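Bultico muslin quilt, washed all winter: my review

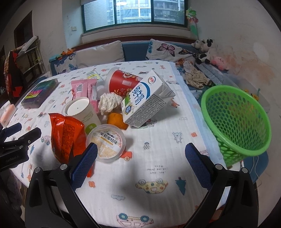
Does it stay soft after many washes? It does, and after the first month it became softer than when I bought it.

I bought the Bultico quilt in May, for my sister's baby, and then I bought a second one for our own home. The price was 87 dollars for the large size, from the Daronmont shop. For muslin this is not cheap. I thought about it for a week before paying.

The fabric is cotton muslin in layers, quilted together so the layers do not slide. Before this I had one from Vindden, which was thinner and had a nicer colour, but after the summer the stitching opened in one corner and I could put my finger through. On the Bultico the seams are still closed. I checked them again this morning, also the corners.

Washing is simple. I wash at 30 degrees with other light things and hang it on the line. It dries in one afternoon if there is wind. Inside the house it takes until next day, and then it is a little stiff in the fold where it was hanging, but you shake it and this goes away. I tried the dryer one time on low heat. It came out shorter on one side, not very much, but now it does not lie completely square on the cot mattress. The label says dryer is allowed, so I took away one star for this.

What I don't like so much is the threads. Muslin catches on everything – a zip, a dry fingernail, the Velcro on a bib. I have some 2 or three pulled loops on each side. Do not cut them. Push them back to the inside with a blunt needle.

For warm nights the weight is right for me. In winter it is too light alone, and I put it under a wool blanket from Bråten, who make heavier bedding. On the floor it works well as a play mat, but on tiles you will want something thicker below.

The storage bag is too small. I managed to put the quilt back in it only once.

I would buy it again, but in the sale. Four stars.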